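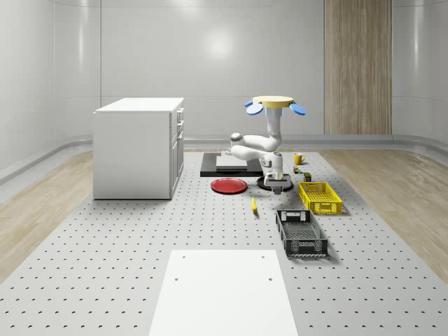 # Tips before you let an arm near your kitchen stuff

Ours is called Merari, and it lives in a shared workshop where Toàn Thái still thinks it will unload a dishwasher one day. I have my doubts. These are the habits that have saved us some grief.

**Simulate first, but don't believe it.** A mug in software has no tea stains and weighs what you typed in. Tín Phùng got 20 clean grabs in a row on screen, and the real arm knocked the real mug over on the second try.

**Weigh your dishes.** Use a kitchen scale and write the number on masking tape. Guessed weights cost us most of October.

**Start with a basket.** Plastic ones with slotted sides give the fingers something to hook and survive a drop. Leave plates for later -- a low rim on a flat surface is miserable to pick up with two fingers.

**Buy bolts for the table you own.** Dorota Zieliński ordered 75 for our pegboard top and 12 fit. Measure the holes with calipers.

**Cap the speed.** We run at a quarter of full speed whenever someone is within reach. Khang Đàm finds this dull. He can be bored.

**Wipe the finger pads.** Dish soap and a damp cloth, then let them dry. I've seen special cleaner recommended and can't tell the difference.

**Skip the banana.** Everyone wants to demo with one. It bruises, and by 2 in the afternoon you're scrubbing the gripper with a toothbrush.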